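Home Products Application Notes FAQ Contact
Search this site Go

Low-Voltage Solenoids: Frequently Asked Questions

Omatura Technical Support. Last revised 2018-02-18.

These answers cover open-frame and tubular DC solenoids for light mechanisms: latches, diverters, small locks, dispensers and test fixtures. AC solenoids and fluid valves are covered in separate notes. Values on the drawing for your part take precedence over anything on this page.

What is the difference between a push type and a pull type?

In both types the plunger moves into the coil when current flows. A pull type does its work at the end where the plunger enters. A push type has a thin rod fixed to the plunger, and the rod comes out through a hole in the far end of the body. A push-pull type gives access to both ends. Specify which end carries the load when you order, as the end fittings differ.

A single-coil solenoid of this kind is driven in one direction only. The return stroke needs a spring, gravity or a second solenoid. Reversing the supply leads on a plain DC solenoid does not reverse the motion. Latching types contain a permanent magnet and do depend on polarity.

How do I read the force figure?

Force is given at a stated stroke, voltage and coil temperature. All of these matter. Force is lowest when the plunger is fully extended and climbs steeply as the air gap closes. A solenoid that holds a load firmly when seated may be unable to start moving the same load. Size the part for the start of the stroke, then check that the seating force does not damage the mechanism.

If your load increases along the stroke, as a spring does, plot the load against the force curve. The force curve has to stay above the load line at every point, with margin for friction.

What does duty cycle mean?

Duty cycle is on time divided by the sum of on time and off time, written as a percentage. A part rated at 25 percent may be energized for one quarter of each cycle. It also has a maximum single on time, printed on the drawing. Both limits apply. Running for an hour and resting for three hours meets the percentage and will still burn out the coil.

A continuous-rated solenoid can be left on indefinitely at its rated voltage, in free air, within its ambient range. It gives less force for its size than an intermittent part.

Can I use a higher voltage to get more force?

For short pulses, yes. Coil power rises with the square of voltage, so doubling the voltage gives four times the heat while the coil is on. Force also rises, until the iron saturates. After that point extra current produces heat and little else.

Why does the solenoid get weaker after it has been running?

The resistance of copper increases with temperature. A coil that has risen by 70 degrees Celsius has gained more than a quarter over its starting resistance. On a fixed voltage supply the current drops by a matching amount, and pull force drops further than the current. Test the mechanism with the coil at working temperature and the supply at its lowest expected voltage. A fresh unit on a bench supply is the easiest case you will ever give it.

Do you supply sorted or tested parts?

Standard shipments are bulk packed and sampled by lot. Full testing is available on request and adds a resistance check, a pull-in voltage check and a visual check of the leads. For incoming inspection at your end, keep tested and untested parts in separate open containers and do not lift a part by its leads.
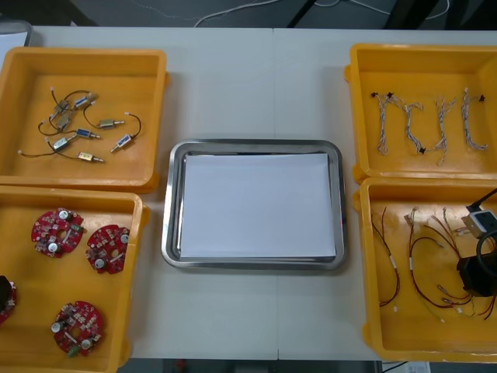 Small solenoid-type parts with lead wires in a yellow bin, upper left.

Parts with plain bores can lose the plunger in transit. It is held by nothing except the packing on models without a retaining clip. Plungers are interchangeable within a lot, but finish and fit may vary between lots, and we recommend that mixed lots are not combined.

Do I need a diode across the coil?

Yes, for any DC coil switched by a transistor, and in most cases for relay contacts too. When the current is interrupted the coil generates a reverse voltage many times the supply. Fit the diode across the coil terminals, cathode to the positive side, as close to the solenoid as the wiring allows. The diode should be rated for at least the full coil current.

A plain diode slows release, since current goes on circulating through the coil until it decays. If release time is important, put a Zener diode in series with it, facing the opposite way, and confirm that your transistor withstands the supply voltage plus the Zener voltage.

What is a peak-and-hold driver?

It is a circuit that applies full voltage to pull the plunger in and then lowers the current once it is seated. Because the air gap is closed, a much smaller current will hold. The Trosunus driver board does this by switching the coil rapidly after an adjustable delay. Set the delay longer than the slowest measured pull-in time.

If the driver frequency is in the audible range the solenoid may sing. Raise the frequency. A frequency of 3000 Hz is clearly audible in a quiet room, and customers have returned good parts for this reason alone.
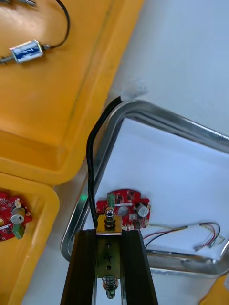 The noise does no harm to the coil, but it can loosen unsecured hardware over time. A drop of low-strength threadlocker on the mounting screws is sufficient. Keep threadlocker away from the plunger bore.

How should the solenoid be mounted?

Use a flat, rigid surface. Metal is preferred, as it carries heat away from the body. Observe the maximum screw depth on the drawing; a screw that is too long will pierce the coil winding. Align the plunger with the load. Side load is the most common cause of early wear, and a clevis or slotted link removes most of it.

Do not support the solenoid by the linkage, and do not use the solenoid as the end stop for a heavy moving mass. Provide a separate stop.

Should the plunger be oiled?

No. The bore is designed to run dry. Oil collects dust and thickens in the cold. Wipe the plunger with a clean lint-free cloth. If there is visible scoring, replace it. The same care applies to plated or polished guide parts next to the solenoid, where small marks can point to contamination or the start of corrosion. 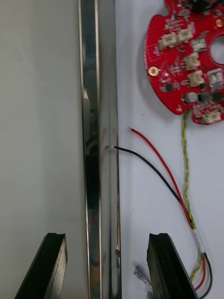
Polished metal bar with small brownish specks near its lower right edge.

Can leads be extended?

Yes. Use wire of equal or heavier gauge, support the joint, and allow for voltage drop over the added length. Leave slack where the leads exit the body. Do not splice within the bend.

Which document covers test methods?

Application Note 309, written by Valtteri Heinonen, describes the pull-in, drop-out and temperature rise tests. It also gives the correction for coils tested in a warm room. The earlier Grarnley procedure is withdrawn; drawings that refer to it will be revised as they are reissued.

Is the Adugna series still available?

For repair orders only. New designs should use the current tubular range. The mounting hole pattern differs, so an adapter plate is required. Last orders for Adugna coils in non-standard voltages close in November.

What should I include in a support request?

Give the part number, lot code, supply voltage measured at the terminals with the coil energized, on and off times, ambient temperature, and a sketch of the linkage. Measured voltage at the power supply is not a substitute for measured voltage at the coil.

25 shares 0 comments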